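Mestel Soft-Close Drawer Slides, Five Months In

Monday, July 29, 2024

I promised several of you that I would write up the new drawer slides once we had lived with them through a proper stretch of cooking, and then canning season came along and ate my evenings. So my apologies for the wait, and thank you for the patient little nudges!

For anyone new, our kitchen is in a house in Dastcombe with cabinet boxes older than I am, and the drawers used to ride on wood runners that my father-in-law rubbed with candle stubs every Thanksgiving. They stuck in summer and rattled in winter. The silverware drawer had a habit of coming all the way out in your hands, and I have picked forks up off that floor more times than I care to remember. In February I finally gave in and ordered a full set of the Mestel side-mount slides, full extension, with the soft-close damper built into the back end.

The whole order came to $184 with shipping. I had also looked hard at the Vondis undermounts, which are lovely and hide completely under the drawer, but they wanted $939 for the same number of drawers, and I would have had to rebuild every drawer box to fit them. For a kitchen like mine that seemed silly.

Putting them in took me two weekends. The slides themselves are simple enough — a cabinet half, a drawer half, and a little plastic lever that lets the two come apart — but they want half an inch of space on each side, and they mean half an inch. Two of my drawers were a hair too wide and had to be planed down, and one was so narrow that I glued a strip of maple along the side to make up the difference. The instruction sheet is a single page with tiny drawings. My neighbor Kiyoshi Onishi came over with his reading glasses and a long level, and between us we worked out that the left and right members are stamped with letters so faint you have to tilt them toward a window. If I were Mestel, I would spend a few pennies on stickers.

Now for the good part. They glide! Even the deep drawer where I keep the cast iron, which I used to open with one foot braced against the cabinet, comes out with a light pull and stays level all the way. Full extension has turned out to be my favorite thing about them. I can see clear to the back of every drawer now, and I found a pie crimper I had replaced twice.
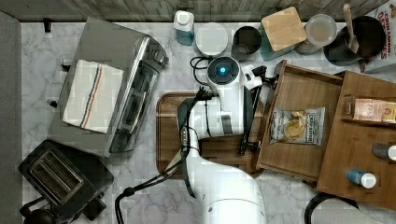
An open drawer on the right, with the toaster oven and cutting board on the countertop.

The soft-close works best on drawers with some weight in them. My heavy ones sail in and settle with a quiet little sigh. The shallow drawer with the tea towels is another story; it stops an inch short unless I give it a nudge at the end, and on damp days it wants two. Adhiambo Simiyu, who put the same slides in her sewing room, says hers behave the same way, and she keeps a bag of dried beans in the back of her thread drawer to help it along. I tried that with rice and it did help some, though I felt a bit foolish explaining it to my sister.

I have had one real failure. The damper on the spice drawer started clicking in May and then quit catching altogether. I ordered from the Moynihan hardware counter, and they swapped the pair without any fuss, though I did have to bring both sides back and the receipt too. The new pair has been quiet so far.

A few small things before I go start supper. Wipe the oil off the slides before you put the drawers back, or it will find its way onto your good linens. Keep a screwdriver with a short handle nearby for the back screws. And vacuum the tracks now and then, as crumbs make them gritty.

Would I buy them again? Yes, and I already have my eye on the bathroom vanity. Four stars out of five, with the missing one going to that instruction sheet and my poor tea towel drawer.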